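Cowie sleep and worry diaries – read me first

Updated August 3, 2024. Maintained by Bonifacio Aranda, with Maximiliano Esteban doing the cleanup scripts.

What it is
Daily diaries from adults who have trouble sleeping and also worry a lot. 96 people, 6 weeks each, one entry a day if they kept up. Most didn't keep up the whole way. Collected through the Pudia clinic in town, paper first, then typed in.

Files
entries.csv – one row per person per day
people.csv – age band, shift work yes/no, caffeine habit
notes.txt – free text, names stripped out
codes.txt – what the colum names mean. Read this before emailing me

Columns that trip people up
bed_time is when they got into bed, not when the light went off. lights_out is the other one.
worry goes from 0 to 4, filled in before bed. It's their own rating, no clinician looked at it.
wake_count blank means they skipped it. Zero means they slept through. Please don't merge these, someone did and we had to redo a whole chart.
nap is minutes. A few people wrote hours, Max fixed the ones he could spot.

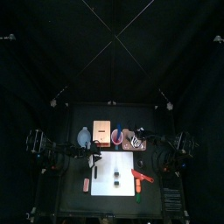 Known problems
Daylight saving starts partway through for the second group. Times are as written, not corrected.
Two people shared a diary for a week – flagged in people.csv, drop them if you like.
Free text is patchy. Some pages of it, some just "bad night". Spelling left alone.
The old Zosier export had day and month swapped. Don't use it, delete it if you still have a copy.

What it's good for
Looking at whether a worried evening goes with a rough night, or the other way round. Small sample, everyone volunteered, all from one clinic. Not for diagnosing anybody. Not for training anything that gives medical advice.

Getting access
Write to Bonifacio with a paragraph on what you're planning. Ethics approval needed for notes.txt, the rest is fine with a signed form. Dont pass copies on.

To do
Finish the Pratesus scoring sheet
Recheck shift workers
Next version in September, hopefully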